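Brornora Help Desk
Ticket 214
Product: Umby room thermostat with Zisala bridge
Status: Waiting on customer
Opened: 29 December 2025

Subject: Heat comes on in the middle of the night and schedule "forgets" mornings

Hello, and I hope whoever picks this up had a nice holiday and isn't sitting alone in the office with a mountain of these. I've had the Umby since March and up to now I have been very happy with it. My sister bought one because of me, so I feel a bit responsible!

What happens is this. I have the house set to drop to 60 overnight and come back up to 68 at 6:30 in the morning. For the last couple of weeks I've been waking up in the small hours to the furnace running, and then at breakfast the house is cold and the thermostat says "Schedule complete," as if it had already done its morning. If I turn the dial up by hand it heats right away and behaves itself for the rest of the day. The evening part of the schedule has been late or early too, but I'm in and out in the evenings so I didn't pay attention at first.

Things I have tried, in the order I tried them:

New batteries. The old ones still showed 40 percent, but I figured it couldn't hurt. No change.

Turned the Zisala bridge off at the wall, waited five minutes, turned it back on. The light went from amber to green as it should. That night was fine and I thought I had it licked, and the next night the furnace was back on at 12:30.

Deleted the schedule in the app and typed the whole thing in again. This took me most of an evening, as the app kept jumping back to the first page whenever my phone screen went dark. (Could somebody look at that, by the way? It's not why I'm writing but it is very annoying.)

Moved the thermostat off the wall by the kitchen, where I thought maybe the oven was confusing it, and put it on its little stand in the hallway for a few days. The temperature reading agrees with my old dial thermometer in both places, so I don't think it's the sensor.

Called Shevchuk, the heating company that put the furnace in. They were very kind about it, had me read some lights off the control board over the phone, and told me the furnace is only doing what it's told. They suspect the thermostat, so back I come to you.

One more thing that may be nothing. The history page in the app has a list of "heat requested" entries, and the times on it don't match when I hear the furnace. The one that woke me at 12:30 is listed as 6:30. I assumed that was just the morning one and the night one had gone missing, but writing it out now I'm wondering.

The app version is 39 and the bridge says firmware 17. I haven't seen any message asking me to update, but I do tend to swipe those away, so I can't swear there wasn't one. The internet has been steady. We did change providers this month and got a new router, and the bridge joined it with no fuss.

I'm not in a rush exactly, but we have company coming and the guest room gets chilly, so if there's a way to just run it by hand without losing everything I'd be glad to know that too. Thank you so much for your patience with all this. I know it's long.

Attachments
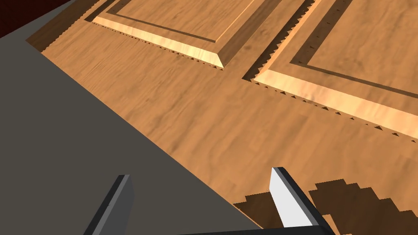
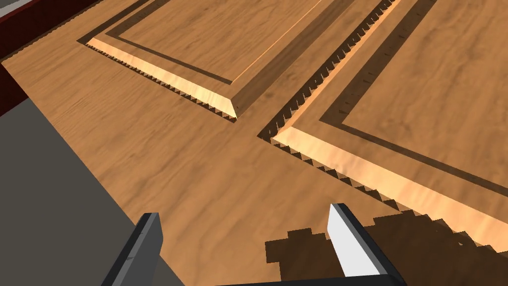
Lots of paneled wood in this house.

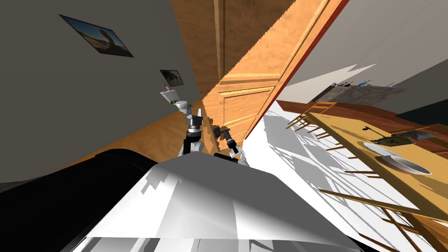 Princess Calimlim: Thank you for all the detail, and please don't apologize for the length. The 12:30 entry being listed as 6:30 is the most useful thing in your message. Your bridge is keeping time six hours ahead of you, so it runs your morning heat in the middle of the night and is done with it before you get up. Bridges on firmware 17 can lose their time zone when they join a new router, and they don't give any warning when it happens.

Would you open the app, go to Bridge, then Location, and tell me what it says under Time Zone? If it's blank or says UTC, pick your own from the list, press Save, and leave the bridge plugged in for ten minutes. You won't need to type the schedule in again.

For your company, press and hold the dial until you see Hold. It will stay at whatever you set until you press it again, and your schedule will still be there afterward. I've passed the screen problem on to the app team as its own ticket. I'll keep this one open until you've had a few good nights.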